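Interim Progress Report: Teaching Two-Arm Assembly by Remote Control
Submitted to the Hisuven Program Office
Reporting period ending October
Prepared by Nandini Kurup, Solteck

1. Status

The project remains on schedule. The target for the full grant period is 4,000 accepted demonstrations, and 1,478 had passed review when this report was prepared. Spending is within the approved budget, and we are not requesting any change to the work plan.

The reporting period was given over mainly to operator training and to the first long collection run on the Gukau station. Training took longer than planned. New operators needed more practice with two arms than with one, and the early sessions produced many recordings in which one arm waited while the other worked. Hsin-yi Lau rewrote the practice sequence in response, and operators now complete a set of handover exercises before any of their recordings are considered for the main collection.

2. Demonstration Method

All demonstrations are given by remote control. The operator moves a pair of hand-held leader arms, and the arms at the station follow. Joint positions, gripper opening and camera video are stored together for each attempt. Guiding the arms directly by hand was tried at the start of the project and set aside — the operator's hands blocked the cameras too often for the recordings to be of use.

Each accepted demonstration is reviewed by a second person. Gavin Geddes and Abilio Salcedo share this duty. A recording is rejected if an object leaves the table, if the operator pauses for long periods, or if the stored video and joint data do not line up.

3. Task Set

The approved plan lists 9 tasks. Collection is complete for the grasping and placing tasks and is under way for those using the foam airplanes. The airplanes are light and easily tipped, and operators are asked to approach slowly and to settle the grip before lifting. Two airplanes of different sizes, each with a metal clip or clamp on the body, are set out between the green platforms, with one arm's gripper above the larger one.
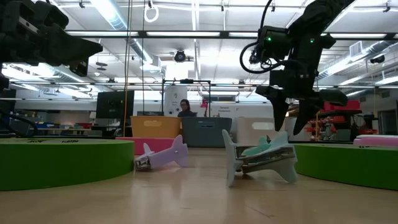 4. Issues and Corrective Action

Differences in operator style remain the main concern. Some operators close the gripper early and adjust afterward; others align first. Sreekumar Achari is comparing policies trained on each group and will report separately.

The Deng storage server ran short of space during the collection run, and uploads were held for 2 days. No accepted recordings were lost. Older video has been moved to the archive.

5. Work Planned for Next Period

Collection on the airplane tasks will continue with the current operators. The first trained policy for these tasks will be tested at the station, with an operator ready to take over by remote control at any point. The review checklist will be shared with the Program Office for comment before the next report.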